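Postcards: send them naked or in an envelope?

Board: Letters, Post & Paper > General chat
Page 1 of 1

inkwell_ada
Started in September

Right, quick question before I run for the bus. Swapping postcards with people abroad again after a long gap. Used to just write it, stamp it, bung it in the box. Now half the people on my list are asking for envelopes. Is that normal now?? To me a postcard in an envelope is just a small letter with ideas above its station.

Also what are you all writing with. My old Bonico rollerball smears on anything shiny.

tollgate
Naked, always. The postmark is the whole point. If it gets a bent corner then it's been somewhere.

Horațiu Manole
Disagree with tollgate, sorry. I collect the picture side, don't care much about the postmark. Last year 4 cards came with the sorting machine stripes right across the front, and one had a label stuck over the message so I never found out what my friend's sister was called. Envelope for me. I do ask people to put a nice stamp on it, so there's something to look at on the outside.

tollgate
then you're collecting prints not post

Horațiu Manole
Fine, I'm collecting prints. They look very good in the album.

mrs_pemble
Both of you calm down. Ask the other person! I keep a column in my notebook, N for naked, E for envelope, and a question mark for the ones who never answer. Question marks get naked because I'm tight with stamps.

Ada re pens, soft pencil for the shiny ones then go over the address in permanent marker. Fine tip. Let it dry before you stack them, I once posted a card with somebody else's postcode printed backwards across it.

inkwell_ada
Ha. OK the notebook idea is good, stealing that.

Got the sorting box down last night and started going through what I never filed. Sorting it all by country to begin with, which is probably daft as I've got loads from two places and hardly anything from the rest. Keep stopping to look at them as well so it's slow going. Red walls get me every time, no idea why.

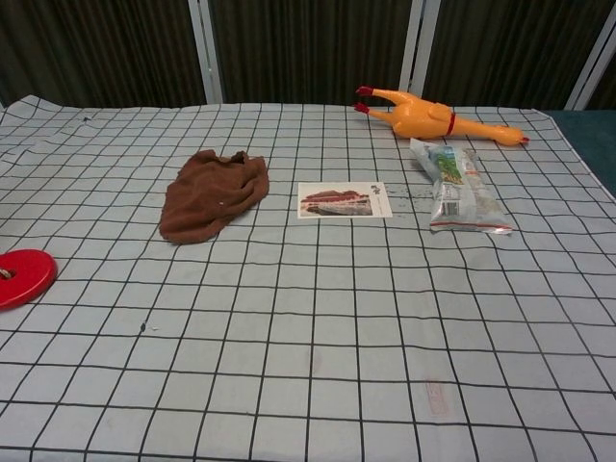 One for the buildings pile, red wall and sloping roof. Love all that white round it.

Anyway would you file by country or by subject? Can't decide and the tea's gone cold.

mrs_pemble
Subject. Country is boring after the first page. I have Doors, Boats, Food, Bad Weather and Animals Looking Cross.

Horațiu Manole
By date recieved. Then you remember your own life when you turn the pages. Country you can write on a slip in the pocket.

tollgate
shoebox

mrs_pemble
Of course you do.

tollgate
it's a good shoebox. and I read mine, which is more than some people do with an album. take one out, read it, put it back anywhere. been doing it since school

Emília Baláž
New here, hello. I go by sender. My aunt has been sending me cards since I was small and hers fill a whole album, it would feel wrong to split them up between Boats and Churches. Everyone else goes by country behind her.

On envelopes, I'm with tollgate mostly. But if the card is old and unused I'd put it in one, you can't get another. And please not the padded sort, one of mine came back for being too thick and I had to pay the difference.

inkwell_ada
Oh by sender is lovely. Doesn't work for swaps though, most of mine are one card each and then you never hear from them again.

What albums is everyone using? The pages in mine have gone yellow and a bit tacky to the touch.

Horațiu Manole
Tacky means get them out TODAY. That's the plastic going off, it'll lift the print. I use Jurčo binders with the clear pages, 4 to a side. Not cheap. I bought the 90 pocket one and filled it much too fast.

mrs_pemble
Jurčo pages are good but the rings on mine went out of line and now it won't shut properly. I moved over to Osadard. Uglier, shuts.

Horațiu Manole
You overfill them.

mrs_pemble
I do overfill them, yes. A binder should cope.

tollgate
shoebox: £0, no rings

Emília Baláž
The Nerkent ones are all right if you don't mind a black background. Careful with the size, anything wider than standard won't go in the pocket. The long panoramas I keep flat in a drawer under the tablecloths.

inkwell_ada
OK so what I'm doing. Asking everyone N or E. Subject first, then date inside that. Getting the tacky pages emptied tonight. Tollgate I respect the shoebox but I've got a toddler who'd post the lot behind the radiator.

Does anyone want to swap by the way? I've got 3 spare harbour ones and a donkey. UK or abroad, don't mind.

mrs_pemble
Donkey please. Does it look cross?

inkwell_ada
Very. PM me your adress. N or E?

mrs_pemble
N. It's a donkey, it'll manage.

tollgate
harbour for me if going. N obviously

Horațiu Manole
Harbour also, envelope, thank you. Will send back 2 church ones from near my mother's, one has a stork on the roof.

Emília Baláž
Has anyone had luck getting marker off the picture side? Stacked mine too soon. Should have read mrs_pemble's post first.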